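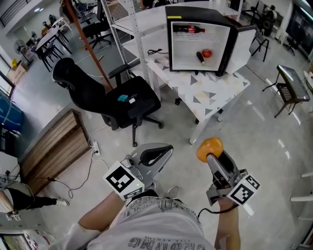

Padar fridge set, data card

Padar is our attempt at teaching a two-armed bench robot to load and unload a small refrigerator, using demonstrations from hand-held grippers. I still doubt the set is good for much beyond our own bench in the Jibrin workshop. The shelves get a Coca-Cola bottle laid flat, an apple and other small items, and the door stays open while the grippers work. Anyone hoping for a policy that opens a closed door should look elsewhere.

Contents: 60 demonstrations, 8 of them held out for testing. Ashraful Sivakumar built the grippers. Lilibeth Espiritu wrote the pose tracking, which reads the marker cube on each gripper.

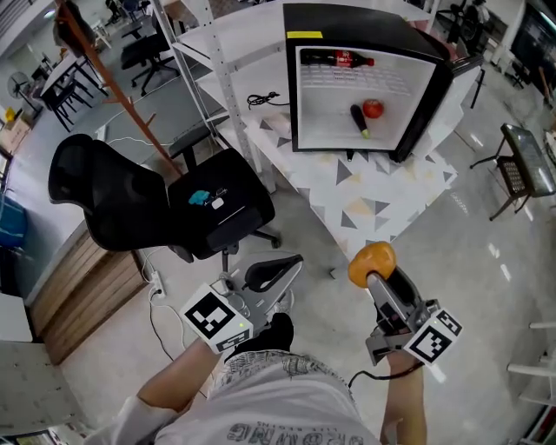 The held-out ones share a table and a fridge with the rest, so a good test score says very little. Ashraful disagrees. He is welcome to carry the fridge over to Zernirham and run it there.

Known problems
Pose drops out when a cube turns away from the camera. Lilibeth's script fills gaps of up to 3 frames and marks anything longer as bad. Please don't smooth over those.
Grip force is not recorded. A soft fruit and a hard plastic one look the same in the logs.
Version 4 of the Dredevitz converter swaps left and right. Check before training.

License: free for hobby use. Send failures as well as successes, with the config file attached.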